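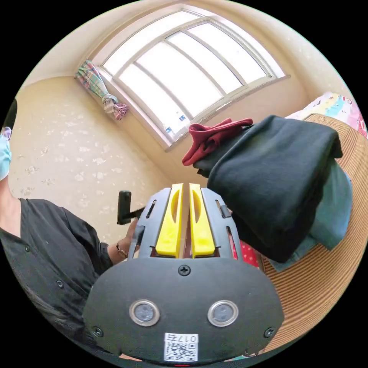 Unit 017 with the fingers pointed at the window, handle side on the left.

Prirnon: setup and care notes for hand-held gripper unit 017

This README goes with the unit 017 folder of the Prirnon recordings. It covers how we set the gripper up, look after it between sessions and fix the small things that go wrong. I love working with this tool, and I hope these notes get you to your first good recording faster than I got to mine!

What's in the folder
- 1,086 recordings from unit 017, all made indoors in lived-in rooms
- 1,000 of them passed review and are in the main split
- 48 short check clips, kept apart in the checks folder
- the service log, one plain text file

The main task is handling clothes and other soft things on beds and similar surfaces. Room light is left as we find it, so expect bright windows.

Before a session
1. Read the label. It has to say 017, and the QR code has to scan into the Atska logger. If the code won't scan, wipe the label with a dry cloth and try again before you type anything in by hand.
2. Look at the Phillips screws on the housing. Snug is enough. Please don't crank them, the threads are in plastic on our units.
3. Open and close the yellow fingers ten times. They should move freely between the gray side frames with no scraping.
4. Wipe the round windows on the housing with a lens cloth. Fingerprints there are the number one cause of rejected clips.
5. Record one check clip with the fingers fully open, then fully closed. The logger uses it to set the zero.

Finger care
Lint is the big one with clothing work. It collects in the long cutouts of the fingers and in the slots of the side frames, and a soft toothbrush gets it out beautifully. Skip alcohol on the yellow parts. If one finger starts to lag, take the pair off together and refit them together, then redo step 5.
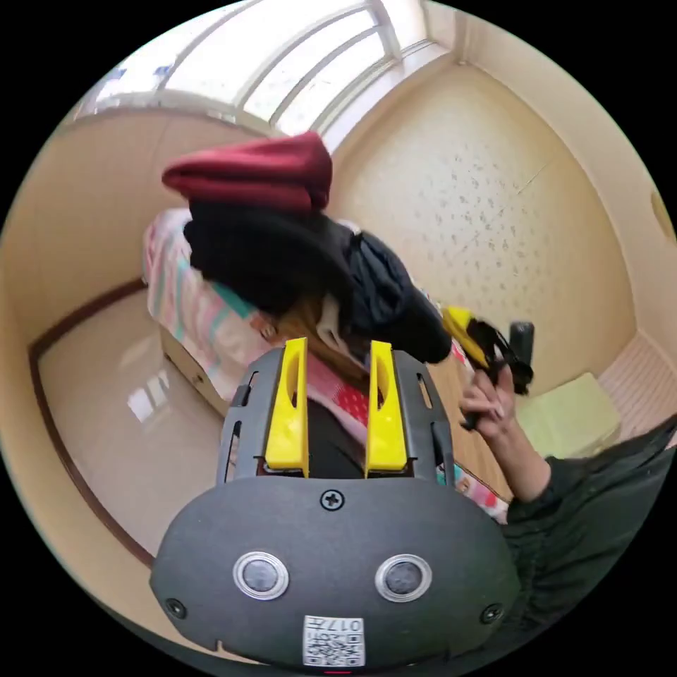
Fingers apart in front of the clothes pile, seen from behind the housing.

The view from behind is the one to use for checking alignment. With the fingers apart, both should stand straight, and the long slots near the tips should look level with each other. If one leans, loosen the mount a quarter turn, square it up and tighten again.

Service log
- Recording 397: left finger swapped for a fresh one from the Avotiņš spares kit. Zero redone. Much smoother!
- March: logger moved to the Suvbridge build. Older clips were converted and the times match.
- March: label reprinted, same code.

Known issues
- Clips facing a window can blow out at the top. We kept them.
- Finger width drifts slightly in very long sessions. A new check clip clears it.

Found something odd? Open an issue with the recording number and a line on what the fingers were doing.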